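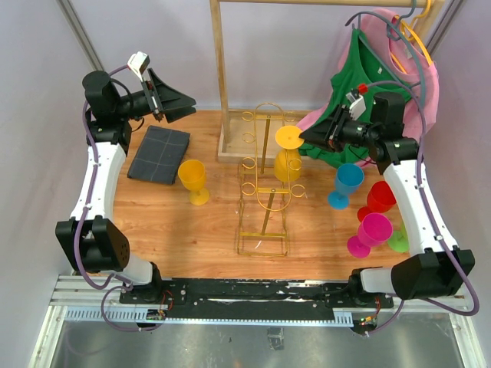
Syafiqah Osman says the only rack she ever owned went to the op shop within a month, and that goblets belong in a cupboard, right way up, with a tea towel over the top. She made the point at some length after the May issue, where I had written two lines in favour of hanging them. Fair enough. She asked for a longer case, so this month's household item is about plastic goblets, the wire rack they go on, and the rest of the things that end up on the same table on washing day.

First, why plastic. We changed over at Stuvmont after one too many broken stems on the pavers outside. The coloured ones are cheerful and you can tell yours from the next person's without a charm or a bit of string. They are light, though, and light things get knocked over. A shelf of them will topple if you reach for one at the back, and stacking is no use at all with a stemmed shape. You can sit one bowl inside another, but the stem then sticks up at an angle and the pair rocks.

A wire rack solves most of that. Ours is gold coloured, with a flat base, a loop at the top and curled rings out to the sides. I have seen taller ones and plainer ones. The Sikier shop had a black one last year that took up less bench, but the rings were a tight fit for our goblets, and I had to push. If you have to push, leave it in the shop. Plastic marks more easily than glass and the scratch on a stem never comes out.

Take one of your own goblets with you when you go to buy a rack. I did not do this the first time. Try it in the lowest ring and then in the one over it, and look at whether the foot of the upper goblet touches the bowl of the lower. On some racks it does, and you lose half the places. 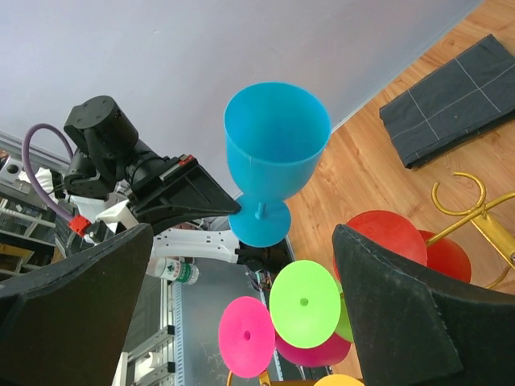

Do plastic goblets have to be fully dry before they go on the rack? A few drops won't hurt, but wipe the foot first, or the water sits in the join with the wire and leaves a ring.

I use a folded cloth for this and keep it on the table next to the rack. Any flat-weave cotton cloth will do. Terry towelling leaves fluff on coloured plastic, and it shows worst on the darker ones. Wash the goblets by hand in warm water with an ordinary drop of detergent, and use a soft sponge — never the green scouring side. Ours have a label that says top shelf of the dishwasher is all right. I tried that for six washes and thought they were starting to cloud, so I went back to the sink. Other brands may hold up better.

Load the low rings first. Hold the goblet on its side by the foot and the bowl, bring it up to the ring, and let it take the weight before you let go. People tend to go in with one hand around the bowl and hope the stem finds the opening. It usually does, then the next goblet along gets a bump. Work one side and then the other so the rack stays balanced. A rack with everything on the left will stand, but it will go over if somebody brushes past.

Colours are a matter of taste. Tâm Ninh puts hers on in the same order every time, warm colours on one side and cool on the other. I put them on as they come out of the water. If you have children at home, giving each of them a fixed colour and a fixed ring saves some argument at tea time. 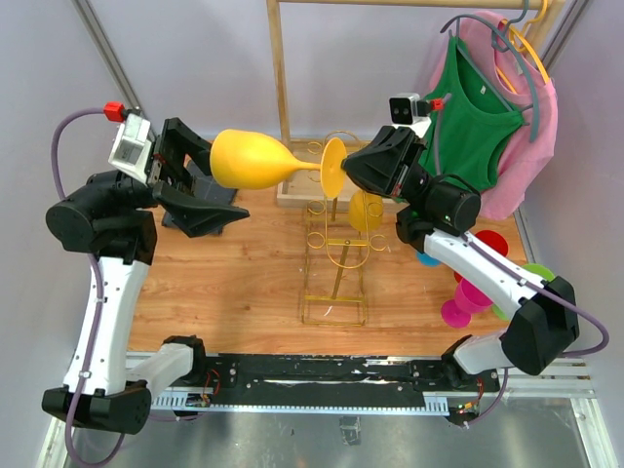
The other thing I want to cover is where the rack lives. Near the sink is handy but it gets splashed, and the finish on coloured wire doesn't care for that. I had a spot of rust come up on the base of the old rack after one winter beside the tap. A table a few steps away is better, or a sideboard if you have one. Keep it off the edge. I also keep it out of direct sun in summer, as the cheaper plastics fade on whichever side faces the window.

At our place the table is shared with the small clothes stand, which holds shirts on their hangers until someone takes them to the right wardrobe. It is not a bad arrangement. The two jobs come around together, and I can do the goblets while I wait on the iron. The trouble is sleeves. A sleeve will catch on a wire ring, and when you lift the shirt the rack comes with it. Leave a good hand's width between the two, and clear the shirts first if you are short of room. Wooden stands are heavier than they look, so I move the rack and leave the stand where it is.

Cleaning the rack itself is quick. Take everything off and wipe the wire with a damp cloth, then a dry one. Do the inside of each curl, where dust collects. Skip anything abrasive or anything with bleach in it. If the rack has begun to lean, check the base before blaming the table. Most bases are a few lengths of wire and can be eased flat again by hand, a little at a time.

For those who asked about replacements, Abbasi sells odd goblets singly out of a tub near the door, and the colours change from one delivery to the next. Andia only does boxed sets of four. I'd buy one extra when you see a colour you already have. They crack at the top of the stem sooner or later, mostly from being twisted while someone dries the bowl. Hold the bowl and dry the bowl, then hold the foot and dry the foot.

Syafiqah has read all this and is keeping her cupboard. She does say she'd borrow a rack for the next big lunch to see how it goes, and ours is free if she brings a box to carry it in. Anyone else who wants to try it before buying can leave a note at the front desk. Next month's household item is on drawer liners, and I would like to hear from people who have used the cork ones.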